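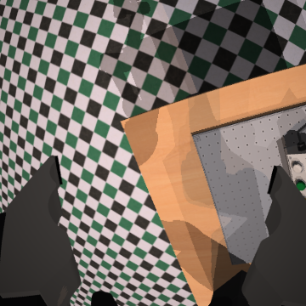 The checkerboard floor is back, or so the people who sell checkerboard floors would like you to believe. I have now read the same article in 11 versions. Each says the pattern is timeless, and each says it is having a moment, and none stops to ask how it can be both.

Dzintra Vasiliauskas has laid tile for 40 years and has no patience for the moment. "They come in with a phone and show me a kitchen," she told me in January. "The kitchen is the size of my street. Then I go to their house and the kitchen is a closet." She does the job anyway. A big check in a small room gives you a lot of cut tiles along the walls, and she charges by the cut.

Flotura, which sells peel-and-stick squares by the box, promises a finished room in two hours. I tried it in my own back hall, and two hours got me as far as the door frame. The squares were fine. The walls weren't straight, as walls in old houses never are, and by the fifth row every line had drifted far enough that guests would notice. The leaflet has a paragraph on this. It tells you to begin with straight walls.

Stistard, at the expensive end, talks about heritage. Its catalog mentions palaces, Dutch paintings and a hotel lobby in Căpraru that I could find no other record of. When I asked which hotel, I was sent a second catalog.

What bothers me is the claim that a patterned floor hides dirt. Vasiliauskas laughed at that one. Pale squares show mud, dark squares show dust, and a floor with both shows you everything you own. She has plain brown tile at home, laid the year she moved in, and she mops it when her sister visits.

My hall is still half done. The other box is under the stairs, and Flotura won't take it back once the seal is broken.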